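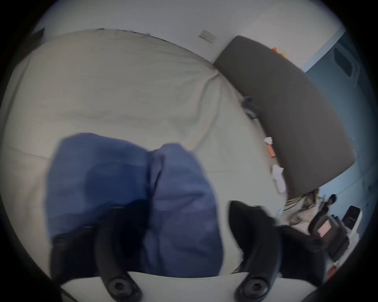
April, ten to midnight

What a day! I went in thinking I would fold blue shirts until tea time and I have come home knowing far more about our finger hinge than I ever expected to. It failed, and failed in a way that could have pinched somebody badly, and I found out why before supper. I am far too awake to sleep, so I may as well get it all down while the details are fresh.

First, where things stood this morning. We were on the bedding and clothes set, the one where you work on a bed with a plain sheet and pick up soft things by the thick of the fold. Gorov want 2,000 good picks from us before they will put the same fingers on their arm, and the hand-held tool is how we get them. I love this part of the job. You hold the thing, squeeze, and the two fingers come in round the cloth, and after a while you forget you have hands of your own. Cotton is lovely. Denim fights you. Anything thin slides out at the last moment unless you come in low and flat.

I had done a good long run before lunch. Then I picked up a piece of blue, let go of the squeeze, and the fingers stayed shut.

Not jammed tight, which would have been easy to understand. They were holding, gently, as though I was still squeezing a little. I shook it (wrong, I know, Kohei has told me) and nothing happened. I waited, and perhaps three seconds later the fingers opened all by themselves with a snap. The cloth dropped and I nearly dropped the tool after it.

Of course I wanted to see it again straight away. So I squeezed on nothing, let go, and it opened as sweetly as you like. Six times in a row, no trouble. Then on the seventh it hung again, and this time I had my left hand near the tips because I was about to straighten the sheet. It let go and then it closed again, a short sharp bite, and caught the side of my thumb. It didn't break the skin. There's a red line and it will be a bruise tomorrow. But I did say a word that isn't in the safety notes.

I stopped there, pulled the battery and rang Kohei Hamada, and I am quite proud that I did it in that order. He was over at the Tsuji building and came back on his bike with his helmet still on and the spare tool under his arm. He asked for my thumb first, then the tool. He made me write the pinch in the book before we touched a screw, time and all, and he was right, as I'd already have forgotten whether the bite came before or after the snap if I'd waited.

Now the interesting part. The tool has a little motor that helps the return. You squeeze by hand, but when you let go the motor gives the fingers a push outwards so they open at the same speed each time. It knows you've let go from a small magnet near the pivot. If the magnet reading drifts, the motor thinks you are still half squeezing, so it holds. And if the reading wobbles back and forth over the line, it goes hold, open, hold, which is my bite exactly.

We guessed lint at once. All day in and out of fabric, it had to be lint! We opened up both pivots and there was some fluff, yes, a nice grey curl of it, and Kohei pulled it out with tweezers and we both cheered. Battery back in, ran it, and it hung on the fourth go. So much for lint.

Then he had me hold it and he just watched my wrist. He does this, he goes very quiet and stares at the wrong thing. He asked me to do a pick pointing straight down, then one with the tool tipped over to the right, the way I do it when I'm reaching across a bed. Straight down, fine every time. Tipped over, it hung. The magnet was loose in its seat! When the tool leans, the magnet slides by less than the thickness of a fingernail, and that is enough. On a table you'd hardly ever find it. On a bed you lean all the time, and I'd been leaning since breakfast.

I can't tell you how happy this made me. I know it's a fault and I know my thumb hurts. But we had a thing that seemed to happen by chance, and an hour later we could make it happen whenever we liked, and I don't think there's a better feeling in the whole of this work.

The glue was the culprit in the end. The magnets came from Pumine already seated, and in this lot the glue had gone crumbly, like old icing. We have 17 tools from the same lot. We tested six of them before it got dark and two more did the same thing when tipped, though neither of those had bitten anyone yet. All 17 are now in the red crate with a note taped across the lid and their batteries in a different cupboard, so that no keen person can come in early and start picking.

Kohei has written to Pumine. I've written to Gorov, which was harder. Their arm uses the same pivot, and their arm doesn't have my soft squeeze behind it, it has a proper motor. A surprise close on that could really hurt a hand. I said so in plain words in the first line and asked them to keep fingers clear and power off until they'd tipped theirs over and checked. They answered inside the hour and have stopped, which I was so glad of.

It does leave the question of today's picks. Some of them must have a late opening in them, and if Flumusis train on that, we'd be teaching a robot to dither before it lets go of a shirt. I had a go at finding them this evening. You can see the hang quite clearly in the finger trace once you know its shape, a little shelf where there should be a slope. I looked through the first 100 and marked the ones with the shelf. The rest will have to wait.

Things for the morning:
Tip test on the tools left in the crate, Kohei holding, me writing.
Ask whether the software can refuse to close again for a moment after an opening. I can't think why it was ever allowed to.
A tip test in the start-up list, for good, for every tool.
Keep my left hand off the sheet while the right one is working.
Plasters. The tin was empty.

Thumb is throbbing now. Kettle's on.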